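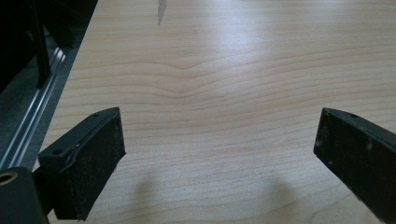

木の天板の上で開いた黒い2本の指。間には何もつかんでいない。

機械に家事や店の雑用はできるのか　Irkbridgeの開発会社に聞く

2018年5月4日

Irkbridgeの駅から川沿いに歩くと、倉庫を改装した建物の一階にKuipersの作業場がある。社員は9人。家庭や小さな店でこまごまとした作業をする機械の手を開発している会社だ。応対してくれたのは開発の責任者で、「名前は出さないでください。会社の話として書いてもらえれば」とのことだった。以下、発言はすべてこの責任者によるものである。

最初に、いちばん多く受けるはずの質問をした。家事をする機械はいつ買えるようになるのか。

「いつ、という聞かれ方をすると困ります。家事というのは一つの仕事の名前みたいに聞こえますが、中身はばらばらですから。床を掃く機械ならもう売っています。食器を洗う機械も昔からあります。残っているのは、その前と後ろの作業です。床に落ちている靴下をどける。洗った皿を棚に戻す。うちがやっているのはそこです」

では、皿を棚に戻すことはもうできるのか。

「うちの作業場の、うちの棚に、うちの皿を戻すならできます。皿の大きさがそろっていて、向きもだいたい決まっていれば、です。よその家に持っていくと、まず棚の扉が開けられません。取っ手の形が違うので」

同社では2年前から、Situnthorpeにある日用品店Pledaddenの売り場を借りて試験をしている。閉店後の店内で、棚の商品を前に出してそろえる作業と、タオルを畳み直す作業を機械にやらせ、結果を記録する。商品をそろえるほうは比較的うまくいっているという。

「箱に入った商品は楽です。角があるし、押してもへこまない。石けんの箱や電球の箱は、失敗のほうが珍しくなりました。袋ものになると急に落とします。詰め替え用の洗剤の袋は、上のほうをつかむと中身が下に寄って、重さのかかり方が変わる。人間は持ち上げた瞬間に握り直しますよね。あれを意識してやっている人はいないと思いますが、機械には一から教える必要があります」

タオルの成績も見せてもらった。100回試して、店の人がそのまま棚に置いてよいと認めたのは37回だった。

「低いと思われるでしょうが、始めたころは数える意味がないくらいでした。失敗の中身を見ると、畳むところより、最初に角を見つけるところでつまずいています。山になった布のどこが角なのか、上からではわからないことが多い。いったん持ち上げて垂らすと角が出てくるので、今はそうしています。時間はかかります。店員さんがやれば数秒のところを、見ているほうが飽きるくらい待たされます」

遅いことは店にとって問題にならないのか。

「閉店後なら待てます。誰も急いでいませんから。ただ、開店までに終わらないと困る。店長さんには、半分だけ畳んであるのが一番迷惑だと言われました。どこまでやったのか確かめる手間が増えるので、全部やるか、全然やらないかにしてくれと。もっともな話で、それ以来、途中で止まりそうなときは残りに手をつけない設定にしました」

同社が作っているのは、二本の指で物を挟む単純な形の手である。人間の手に似た五本指の機械も展示会などで見かけるようになったが、そちらに進む予定はないのだろうか。

「五本指はよくできていますし、見ていて面白いです。でも、動く部分が増えればその分だけ壊れます。二本指なら壊れたところがすぐわかるし、部品の交換も簡単です。台所で使うトングだって二本ですよね。トングでできることを書き出してみると、けっこうあります。逆に、トングを持った人に靴ひもを結んでくれとは頼まないでしょう。うちの手にもそういうことは頼まないようにしています」

二本指で苦手なものを聞くと、答えはすぐに返ってきた。

「机に置いた紙一枚です。厚みがないから横から挟めない。人は爪を引っかけるか、指の腹で端までずらして、浮いたところをつまみます。うちの手でも端までずらすことはできますが、押さえる力が強いと紙にしわが寄るし、弱いと滑ります。硬貨も同じです。レシートが一枚机に残っているだけで、片づけが終わらない。お客さんに説明しても、最初はなかなか信じてもらえません」

机そのものも厄介だという。

「つやのある天板は照明が映って、カメラで見ると白く飛びます。そこに白いものがあると見落とします。木目を紐と間違えてつまみにいったこともありました。指先が天板に当たって止まるだけですが、家の人の前でそれをやられると、こちらも恥ずかしい。照明を変えれば直るとわかっていても、よその家の照明を勝手に変えるわけにはいきません」

では、人の側が機械に合わせるのはどうか。棚の取っ手を替えるとか、物の置き場所を決めておくとか。

「店ではお願いしています。Pledaddenでは棚板の前に細い縁をつけてもらいました。前に出しすぎた商品が落ちなくなって、これは人が並べるときにも都合がいいそうです。家ではもう少し慎重に考えています。機械のために暮らし方を変えてくださいと言うなら、変えた以上に楽にならないと割に合いません。今のうちの機械だと、まだ割に合わない家のほうが多いでしょうね」

取材中、奥の作業台では若い社員が布巾を広げては丸め、また台に置くことを繰り返していた。丸め方をその都度変えて、機械に見せる状態を増やしているのだという。手伝わせてもらったが、しばらくすると自分の丸め方がどれも似てきた。

「みんなそうなります。わざと散らかすのは難しいんです。本物の散らかり方には、使った人の都合が出ますから。うちの社員の家から洗濯かごをそのまま持ってきてもらったこともありますが、家族に嫌がられて続きませんでした」

仕事が機械に取られるという心配の声は、店の側から出ていないのか。この点も聞いた。

「最初の説明のときに出ました。今のところ、取れるほどの腕がありません、と正直に答えました。実際に見てもらったら、心配の種類が変わりましたね。落とした商品は誰が弁償するのか、とか、夜中に動いていて音が隣に聞こえないか、とか。弁償は全部うちです。音は、棚に箱が当たる音が思ったより響くので、今は速度を落としています。ですから、また遅くなりました」

もっと先の話として、値段についても尋ねてみた。責任者は具体的な額を挙げなかった。

「作る値段より、面倒を見る値段のほうが問題です。指先の当て物は減りますし、埃もつきます。埃がつくと滑る。店なら私たちが見にいけますが、家に一台ずつ入ったら回りきれません。使う人が自分で拭いて、減ったら自分で替えられるところまで簡単にしないと、売ったあとで恨まれます。掃除をする機械を掃除するのが嫌だという話は、もう床の機械でさんざん聞いていますので」

今後の予定として、7月にはPledaddenの別の売り場で、食器の棚の試験が始まる。割れ物を扱うのは店では初めてになる。最初は木の椀と樹脂のコップだけにして、陶器を扱うかどうかは結果を見てから店と相談するそうだ。

最後に、責任者の自宅では機械を使っているのかと聞いた。

「食器洗い機はあります。洗い終わった皿を出すのは私の係です。たまに、手を持って帰って試したらどうかと家で言われますが、台所が狭くて置く場所がありません。引っ越すなら考えます」

作業台の社員は布巾を子ども用の靴下に替え、また同じことを始めていた。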